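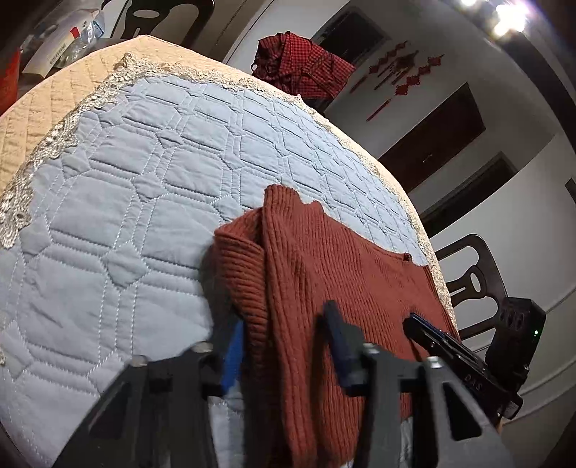

**Traders' Corner / FAQ: the new pitch fees**

I've had a knitwear stall at Zirov Square for 14 years, and since the fees letter went out I've been asked the same things over and over, so I've typed up my answers (I'm a trader, not a lawyer!).

### Who sets the fees now?

Skomus. The council still owns the square, but Skomus won the contract to run the market and does all the billing. Ring them first. The council will only send you back to them, I've tried.

### How much is a pitch?

A standard pitch is £161 a month, payable in advance. Corner pitches on the Krūmiņa Street side are dearer, and the exact figure is in your own letter.

### Can I still just turn up on a Thursday?

Yes, if there's room! Casual traders need to be at the office by 6 in the morning, and regulars get first pick. Bring your insurance certificate, a photo on your phone is fine.

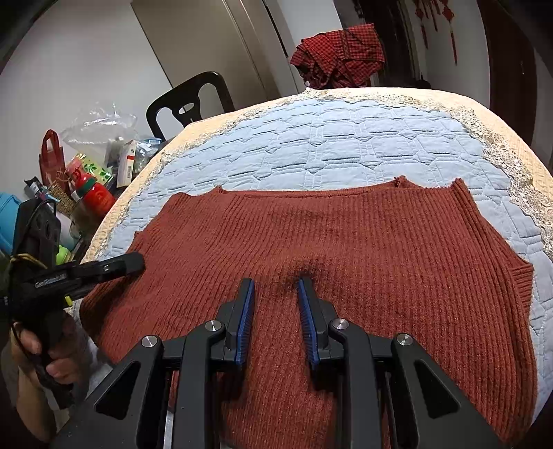 *Ribbed knit in rust red.*

### Did anyone object?

Oh, plenty of us. The petition got 389 signatures, and it did get us a freeze on storage charges until August. It didn't shift the pitch fee, which I'm still cross about.

### Is it true we're all moving to Sostano?

I keep hearing this one. Sostano has been mentioned as a site for the wholesale side only, and I haven't seen a plan for the retail stalls. If you get a letter that says otherwise, please show me.

### What if I can't pay on time?

Write to Skomus before the due date and ask for instalments. Two stalls in my row have done it and both were let off the late charge. Keep a copy of whatever you send.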